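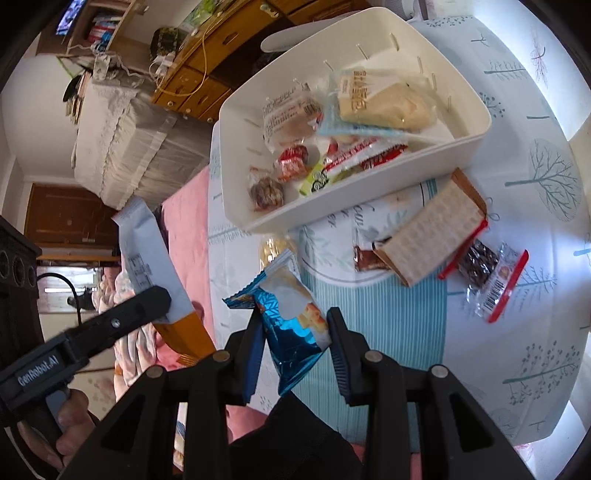

Quem entra na farmácia da Urmila Maurya em Sorstead tem de contar com uma certa demora, e digo-o com carinho, porque fui lá para uma conversa de meia hora e saí quando já estavam a baixar a grade. A Urmila é farmacêutica, trabalha atrás daquele balcão desde que o espaço ainda se chamava Mathur (muita gente da terra continua a dizer «vou ao Mathur», e ela já desistiu de corrigir) e dedica boa parte das tardes a uma coisa que me interessava há muito: sentar-se com as pessoas que tomam muitos medicamentos e rever tudo, caixa por caixa.

«Peço sempre que tragam o saco inteiro», conta-me, enquanto arruma duas cadeiras no gabinete do fundo. «O saco, a gaveta, a caixa de sapatos, o que houver. As pessoas querem trazer só a lista, e a lista vem muito bonita, mas depois em casa há três frascos que ninguém escreveu em lado nenhum.»

Pergunto-lhe o que aparece nesses sacos. Ela ri-se e demora a responder, como quem escolhe entre muitas histórias. «O mais comum é a mesma coisa duas vezes, com nomes diferentes. Uma caixa de marca e outra de genérico, receitadas em alturas diferentes, e a pessoa toma as duas de boa-fé. Também me aparecem gotas para os olhos abertas há meses, e chás, muitos chás! Com os chás eu fico um bocadinho mais séria, porque há plantas que mexem com os anticoagulantes, e quase toda a gente acha que, se vem de uma planta, não conta.»

No ano passado, a farmácia fez 129 destas revisões. O número está num caderno de capa dura que ela me mostra com algum orgulho, embora faça questão de dizer que o trabalho é dividido com o colega, Đạt Lã, que chegou de Broltamside e que ficou com as visitas ao domicílio. O Đạt passa pelo gabinete a meio da conversa, ainda de casaco vestido, e senta-se um instante connosco.

«Em casa vê-se melhor», diz ele. «Ao balcão, um senhor garantiu-me que tomava tudo certinho. Fui lá e percebi que guardava os comprimidos na casa de banho, mesmo por cima do radiador. Passámos tudo para um armário do corredor e ficámos depois a falar de pombos-correio, que é o que ele gosta mesmo.»

A visita mais longa que fez foi a uma senhora em Follum que tinha 43 embalagens espalhadas pela cozinha, contando as que estavam vazias e que ela guardava para se lembrar dos nomes. Demoraram a manhã toda. O Đạt telefonou ao médico de família antes de mexer fosse no que fosse, e nisto os dois insistem bastante: a farmácia aponta, pergunta e sugere, mas quem altera ou suspende uma receita é quem a passou.

«Há pessoas que saem daqui animadas e querem deixar logo metade», explica a Urmila. «E eu digo: calma, meu querido, isto não é uma limpeza de primavera. Há medicamentos que não se podem largar de um dia para o outro.»

Falámos ainda das caixas semanais, daquelas com divisórias para a manhã e para a noite. Ela gosta delas, com reservas. Nem todos os comprimidos podem sair do blister, e há quem encha a caixa a ver televisão e troque as noites pelas manhãs. Prefere que a primeira seja preparada na farmácia, com a pessoa ao lado, e que a segunda já seja a pessoa a encher, com ela a ver.

Quis saber, antes de me ir embora, o que devia levar a minha mãe se um dia lá fosse. A Urmila pegou num papel e escreveu-me tudo à mão: os medicamentos que toma todos os dias, os que só toma quando lhe dói alguma coisa, pomadas, vitaminas, o último relatório do médico e os óculos de ler. Sublinhou os óculos duas vezes.

As revisões marcam-se ao balcão ou por telefone, e a próxima vaga que me souberam indicar era já para o fim de fevereiro.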